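Our lab rules fit on one sheet now, and I'm weirdly proud of it

So I promised a few of you I'd write up the house rules we use for the arm, and then November happened and I didn't. Sorry! Mafalda nudged me again this week (hi Mafalda) so I'm typing this with a cold coffee at about the time I should be going home.

Quick background if you're new. I look after the tabletop manipulation bench at Wallisance, the little shop in Flosville where I've been since I quit teaching. We do pushing and sorting tasks, small stuff, on a bench-mounted arm. When I started, the rules lived in a binder. The binder had 28 pages and I can tell you for a fact that one of them was a lunch menu. People signed the front sheet and never opened it again, me included.

What got me to sit down and redo it was a dumb afternoon with Arsen Antoniuk. He'd set up a run, gone to get a cable, and I came along and reached in to straighten a block. The arm was paused. Paused! I knew it was paused because the screen said so. Arsen came back, saw the screen, didn't see me bent down on the other side, and hit resume. I got a bump on the wrist and that was it, but we both stood there feeling sick for a while.

So rule one on the new sheet is that a pause is a pause in the program and that's all. If your hand goes past the edge of the table, the stop button is pressed in first, and the person whose hand it is does the pressing. Same person lets it out again. We argued about this one for ages because it adds a few seconds to every reset, and Adelino Sampaio does a LOT of resets. He timed himself, came out at four extra seconds, and quit complaining.

Rule two is speed. While anybody is teaching a motion or trying a new script, we cap it at 100 millimeters a second. It's painfully slow. You could knit. But you can see a bad path coming and do something about it, and I've watched more than one bad path get caught this way. Once the script has gone through clean at that speed, you may go up, and you write down what you went up to in the log. (The old binder said "a reasonable speed," which I'm sure meant something to whoever wrote it.)

Rule three is the one visitors find fussy. Anything the arm works on top of gets fixed to the table, and the work area gets cleared of everything that isn't part of the task. No mugs, no hex keys, no phone. Horácio Vilela once lost a pretty nice pair of calipers to a sweep move and he still brings it up.

Rule four: the start position of the tool is above the work surface, with a gap you can see from where you're standing. Bradley Mottram wanted a number in there and we had one for a while, but people were squinting at a ruler next to a live machine, so it went. If you can't see daylight under the tip, raise it and start over.

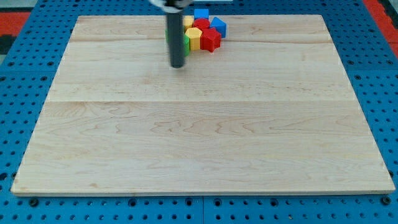 Does a small, slow arm need a written risk assessment? It does, and you should redo it whenever the tool, the task, or the speed changes. Ours is a page and a half and lives in the same folder as the rules, and updating it for a new tool takes me less time than finding parking.

For block tasks like the one we've been running, the fixing-down part is mostly boring. You bolt once and leave it. The blocks themselves stay free, obviously, or there'd be nothing to push. What we did add is a line saying blocks get put back by hand only with the stop in, which is really rule one again, but people kept asking whether "just nudging one" counted. It counts!

A couple of things I'm still not happy with. The log is on paper and my handwriting is a crime. And we've got no good rule for two people working at the bench, apart from saying out loud who has the pendant. Chu, the shop across the lot, uses a tag you physically hang around your neck, and I kind of love that, so I may steal it.

If you want a copy of the sheet, leave a comment and I'll send it. It's written for our bench, so please go through it with your own manual open and change what needs changing. Next post is probably the Hadeck cable mess, if I can stand to think about it.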